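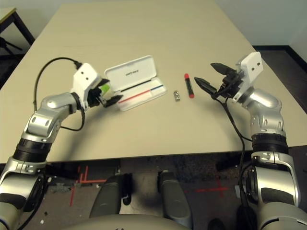 I have been meaning to write about letters for weeks now, the paper kind, and every time I sit down to do it I end up writing one instead. So forgive me if this wanders a bit!

It started in February, when my aunt's old neighbor, Brigitta Hofstetter, mailed me a card out of the blue. She is one of those people who fills the whole inside, then the back, then turns the card sideways and keeps going up the margin. I read it standing in the kitchen with my coat on, and then I read it again at supper. Most of it was about her pear tree and a long quarrel with the bakery over rye bread, and I loved every word.

Naturally I had to answer. I hadn't written more than a grocery list by hand in I don't know how long, and my wrist gave out after two pages (cream paper from Gerine, the little shop downtown, which sells it in packs of 200 and will not break one open for you, I asked). My handwriting used to be rather nice. Now it leans over like a fence in the wind, but Brigitta wrote back in eight days and said she could read nearly all of it. 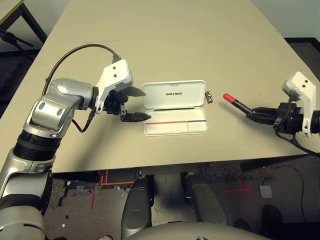 Since then I've written to my cousin Ignacio, who answered with a text message — typical — and to an old roommate whose address I had to dig out of a Christmas card box. She sent me five pages and a recipe for plum dumplings. I haven't tried it yet, partly because the plums are terrible right now and partly because I can't make out whether it says one cup of flour or four.

If you have a trick for writing in straight lines on blank paper, please tell me in the comments. I've tried slipping a ruled sheet underneath and the cream paper is too thick to see through.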